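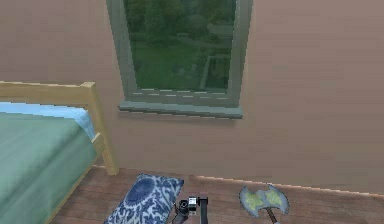
Recogida de dormitorio: ¿estamos ya ahí?
Foro Plandport > Manipulación móvil > Simulación

tresejes
Llevo desde febrero con la tarea de ordenar un dormitorio en Nurwood. Objetos en el suelo: un cojín estampado y un hacha de juguete de doble filo. Política entrenada solo en simulación. Éxito en el agarre del hacha por el mango: 68 %. Con el cojín, 42 %. Mi tesis es que recoger un suelo despejado ya es viable con supervisión ocasional.

par_motor
No comparto la conclusión. Un 68 % por intento significa un fallo de cada tres, y eso con dos objetos y suelo plano. ¿Qué modelo de contacto usas para el cojín? Si es un sólido rígido, el 42 % no dice nada sobre tela.

tresejes
Rígido, sí. El deformable de Nurwood me multiplica el tiempo de cálculo. Lo asumo como limitación.
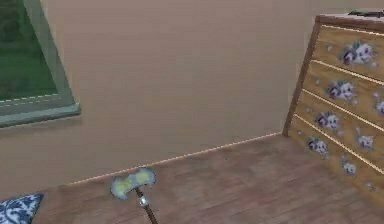

El siguiente paso es guardar el hacha en la cómoda. La secuencia completa (localizar, agarrar, abrir cajón, soltar, cerrar) baja al 26 %. Casi todo se pierde al abrir el cajón.

kp_kd
Lógico. ¿Estimas la línea de separación entre cajones por color o por profundidad? Las flores del frontal meten bordes falsos. A mí me pasó con Gromlow y lo resolví enmascarando la textura.

tresejes
Por color. Probaré con profundidad.

par_motor
Insisto: en el taller dejamos el controlador Kadrić ordenando útiles en bandejas fijas y ronda el 62 % sin intervención, aproximadamente. Las piezas son siempre las mismas. Una casa no ofrece eso.

kp_kd
Depende del coste del fallo. Si el hacha se cae, se repite el intento. En un taller una pieza caída para la línea. Yo aceptaría antes un robot mediocre en el dormitorio.

par_motor
Hasta que se quede enganchado en la ropa de cama. Publica los intentos fallidos por fase y lo discutimos con datos.

tresejes
Subo el desglose esta noche, a las 22:00.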